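Subira Muli plans equipment purchases at Fondgate, and her budget for the kit-packing cell was fixed before any arm was chosen. "The arm was the easy line," she says. "Fingers, bins and spare cables took longer to price."

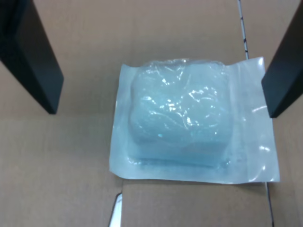
Soft packs decided the gripper. She asked Breltine and Gruremel to quote for the same list of items, with a gel pack on it, and only one quote included replacement fingers.

I-seul Na, who wrote the specification, wanted a second set held in stock. "Delivery is 8 weeks. I would sooner pay for the shelf space." 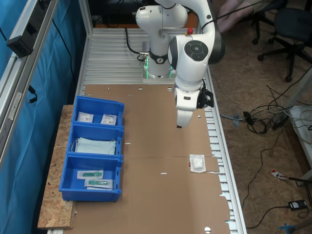 Floor area was the other limit. Muli allowed 4 square metres for the bench and left fixed guarding for a later order. Cable trunking is in that order too. 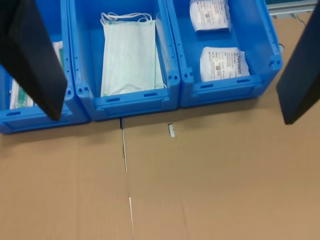

Fondgate Equipment Planning Group

Na keeps the bins as a separate budget line. Masks and dressings differ in size, and a change of supplier can mean a change of bin. "Put it under consumables and it gets cut," he says. The line has been cut 2 years running. The revised request goes in on Tuesday, with the Pyo service contract listed as an option.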